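4.2 Trays as borrowed table space

We came to this part of the study expecting to write about bowls. The 15 households in the Hastwood group had talked about bowls at length in the July interviews, and Khúc and Harawira had already sorted those remarks by meal. What caught us by surprise - and pleased us a great deal - was how often people wanted to talk about the tray.

A tray changes what a table is for. Put one down and there is suddenly a place where things are served and a place where people eat, even when the table itself is small and plain. One participant in Casinside called hers "the part of the table I'm in charge of." Another said that guests will reach across a bare tabletop without a thought, yet wait to be asked before they take something off a tray. We love this finding, and it held up in both towns.

The rim seems to do much of the work. In the sorting task, people were given 3 trays and asked which they would bring out for soup. The flat board with no edge was turned down quickly, often with a laugh. Rounded rims were described as "safe" and "friendly," and participants ran a thumb along them while they talked. Surface pattern mattered too, though in a less settled way. Some people liked a printed wood grain because it went with their wooden spoons; Matlala's notes record two who found it too busy next to striped dishes.

Figure 3 shows a tray with a printed wood-grain surface and a raised rim, together with a dark wooden spoon. The white bowl and its plate are on the table beyond the tray.

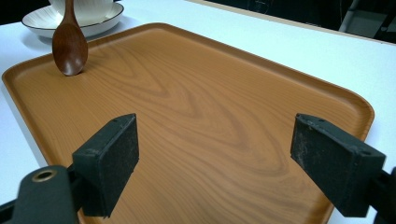
Figure 3. Serving tray, spoon, bowl and plate on a white tabletop.

Where the bowl belongs was the liveliest question of all. In Hastwood most people wanted bowl and spoon together on the tray, ready to be carried. In Casinside the bowl more often stayed on its own plate, and the tray was kept for spoons and shared food. Poon reads this as a matter of kitchen distance, and the floor plans give her reading good support: a long walk from stove to table favors loading everything at once. Szekeres is less sure, and points to 2 Casinside homes with long hallways where the bowls still traveled by hand. We return to those homes in Section 5.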